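Search this site Search Go
Print this page | E-mail this page

ROB 2 - Unit 7: Teaching by demonstration
Handout, 2018-04-27

Picking up from last time. Two ways to show the arm a task: lead it by hand, or drive it from the glove station. Both give you the same kind of log, joint angles plus wrist camera. Quality is very different though.

1. Leading by hand

Arm goes in float mode. One person holds the forearm, one stays at the stop button. Move slower than feels natural. Don't push on the fingers, push on the forearm - the finger joints have no float mode and you'll just be fighting the gears. Good for reaching and placing, bad for anything where the fingers do the work.

2. Remote control

Glove on, sit where you can see the table AND the wrist view. Calibrate first: flat hand, fist, flat hand. If one finger lags, do it over. Most people forget the thumb, it is mapped seperately.

Start every demo from the rest pose, fingers hanging straight down and relaxed, hand clear of the table. The log needs a clean start or the cutting script can't find it.

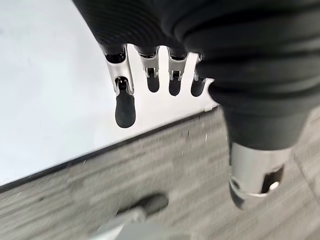
3. What to record

- each demo under 2000 samples, the Plandby script throws out anything longer
- 200 demos per group by the end of August
- vary the start position a little every time, same start = robot only learns that start
- mark failed grasps as failed, do not delete them

4. Common trouble

Jerky motion: operator is watching the screen and not the table. Drift: recalibrate the glove. Hand stops short of the object - usually the depth, wrist view flattens everything and you think your closer than you are. Log missing frames, check the cable at the wrist before you blame the software.

For next week: read the Herrera notes, sections 2 and 7. Bring one log that went badly, we'll go thru it in class.

Related items
Unit 6: Wrist cameras and what they miss
Glove calibration sheet (Ferico)
Sirnham lab booking rules
Unit 8: From logs to a policy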